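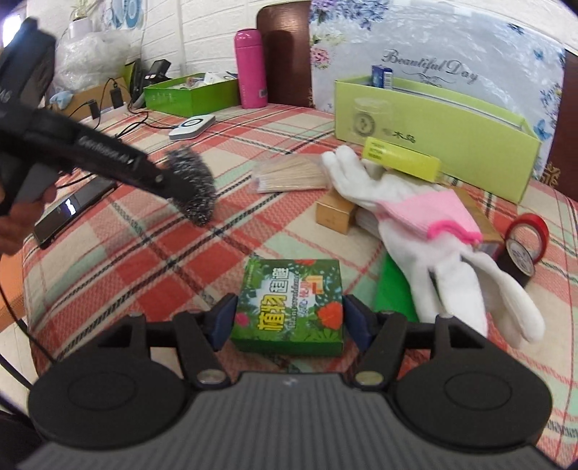 올릭(Olik)구 소규모 상점·노점 영업허가 간소화 사업
중간 진행 보고

제출처: 살토(Saltow) 지역기금 사업관리팀
작성: 올릭구청 지역경제과 허가제도 담당
제출일: 2021년 8월 24일 화요일

1. 보고 범위

본 보고서는 협약서 제4조에 따라 제출하는 두 번째 진행 보고이다. 직전 보고 이후의 조례 개정 절차, 접수 창구 통합, 허가 대장 정비, 예산 집행 현황을 다룬다. 야간 옥외영업 관련 사항은 별도 협약에 속하므로 제외하였다.

2. 조례 개정

「올릭구 소규모 점포 및 가로판매 영업에 관한 조례」 일부개정안은 6월 정례회에서 소관 상임위원회를 통과하였으나 본회의에는 상정되지 않았다. 보류 사유는 제11조(점용면적 산정)와 도로점용 관련 규정의 문구 불일치이다. 법무 검토 결과 제11조의 '진열면적'을 '점용면적'으로 통일하고, 접이식 차양의 투영면적은 산정에서 제외하는 단서를 두기로 하였다. 수정안은 다음 회기에 다시 제출한다.

개정안의 주요 내용은 다음과 같다.

- 허가 유효기간을 1년에서 2년으로 연장
- 동일 장소, 동일 품목의 갱신 신청 시 현장 실사 생략
- 위생, 소방, 도로점용 의견 조회를 순차 방식에서 동시 방식으로 전환
- 영업 품목 변경은 허가 사항에서 신고 사항으로 전환

품목 변경의 신고 전환에 대해서는 위생 부서가 조리식품을 제외할 것을 요구하였고, 이를 수용하였다. 가스 사용 품목의 포함 여부는 소방 부서와 협의 중이다.

3. 접수 창구 통합

기존에는 신청인이 구청 내 세 개 부서에 서류를 각각 제출하였다. 소르네오(Sorneo) 민원동 1층에 통합 창구를 설치하고 6월부터 시범 운영하고 있다. 보고 기간 중 통합 창구에 접수된 신청은 459건이며, 신규와 갱신, 변경 신청을 모두 포함한 수치이다. 취하 후 재접수된 신청은 1건으로 집계하였다.

보완 요구가 가장 잦은 서류는 점용 위치도이다. 축척이 표기되지 않았거나 인접 건물 출입구와의 이격거리가 누락된 경우가 대부분이다. 창구에 도면 서식 견본을 비치하였고, 위치도 작성 안내문을 개정하여 구청 누리집에 게시하였다. 안내문의 외국어 번역본은 감수 단계에 있다.

수탄토(Sutanto) 시장 구역은 상인회를 통한 일괄 접수를 허용하였다. 다만 대리 제출 시 위임장 서식이 통일되지 않아 일부 건이 반려되었으며, 표준 위임장을 새로 배포하였다.

4. 허가 대장 정비

종이 대장과 전산 대장을 대조하는 작업은 1차분을 완료하였다. 대조 대상은 총 2,895건이고, 이 중 1,894건은 두 대장의 기재 사항이 일치하여 그대로 확정하였다. 나머지는 허가 번호 중복, 폐업 미반영, 주소 체계 변경 전 표기 등의 사유로 개별 확인이 필요하다. 폐업 미반영 건은 세무 부서의 자료와 대조한 뒤 직권 말소 절차를 밟는다. 직권 말소에는 사전 통지와 의견 제출 기간이 필요하므로 연내 완료되지 않는 건이 발생할 수 있다.

허가 번호 중복은 과거 동별로 번호를 부여한 데서 비롯되었다. 중복 건에는 신규 번호를 부여하되 종전 번호를 비고란에 병기하여 기존 허가증의 효력을 유지한다.

5. 예산 집행

인건비와 창구 설치비는 계획대로 집행하였다. 전산 개발비는 의견 조회 동시 처리 기능의 과업 범위가 확정되지 않아 집행이 지연되고 있다. 조례안의 본회의 의결 이전에는 해당 기능의 계약을 체결하지 않을 방침이다. 홍보물 제작비 중 잔액은 번역 감수비로 전용하고자 하며, 비목 변경 승인 신청서를 별첨 2로 제출한다.

6. 위험 요인

조례안이 다음 회기에도 의결되지 않을 경우 유효기간 연장과 실사 생략은 시행할 수 없다. 창구 통합과 대장 정비는 조례 개정과 무관하게 진행이 가능하다.

통합 창구의 전담 인력은 5명이며 이 중 일부는 한시 정원이다. 정원 연장 여부는 조직 부서의 심의 결과에 따른다. 연장되지 않을 경우 수탄토 시장 구역의 일괄 접수를 격주 운영으로 축소하는 방안을 검토한다.

7. 다음 보고 기간 계획

- 조례 수정안 재제출 및 시행규칙 초안 작성
- 소방 부서와 가스 사용 품목 기준 협의 완료
- 대장 불일치 건의 개별 확인 및 직권 말소 사전 통지 발송
- 표준 위임장 사용 실태 점검
- 전산 기능 과업지시서 확정

8. 기금 측 요청 사항

가. 별첨 2 비목 변경에 대한 승인
나. 전산 개발비의 차기 연도 이월 가능 여부 회신
다. 성과지표 중 '평균 처리일수'의 산정 기준 확인. 보완 요구 기간을 포함하는지에 따라 수치가 달라지므로, 기준이 확정될 때까지 본 보고서에는 해당 지표를 기재하지 않았다.

별첨 1. 조례 일부개정안 신구조문 대비표
별첨 2. 비목 변경 승인 신청서
별첨 3. 표준 위임장 서식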